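## Week 2: the Plerkby simulator, should we buy it?

Hi all! I promised you my take on Plerkby before Saturday's lab, so get your own notes out and argue with me. Junov sells it as a yearly license, 12 seats, and I've had the trial open most evenings (too many evenings, my family says).
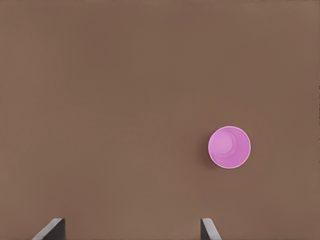

My big question with any simulator is how much the wrist view helps you when you're steering. In Plerkby you get the tips of both fingers and whatever is under them. With the pink cup way off to the right of the gap like this, you know which way to move, but how high are you? I kept guessing! Write down your own guess before you check the readout.

The overview is where I'd start beginners. Shona Chisholm in the other section disagrees and wants wrist view from day one.

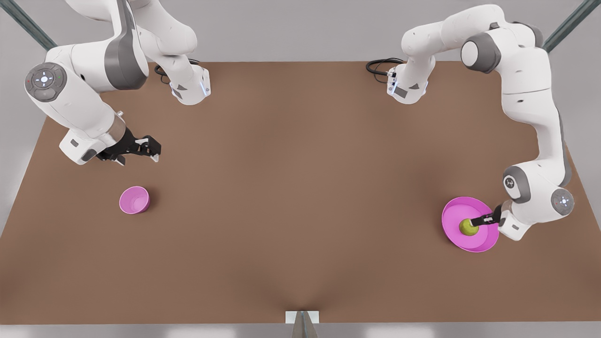 She may be right for the final project, but for week 2 I'm sticking with the wide view. Try the same task both ways, 26 runs each, and bring me your misses. We'll compare with the Okeke package next time.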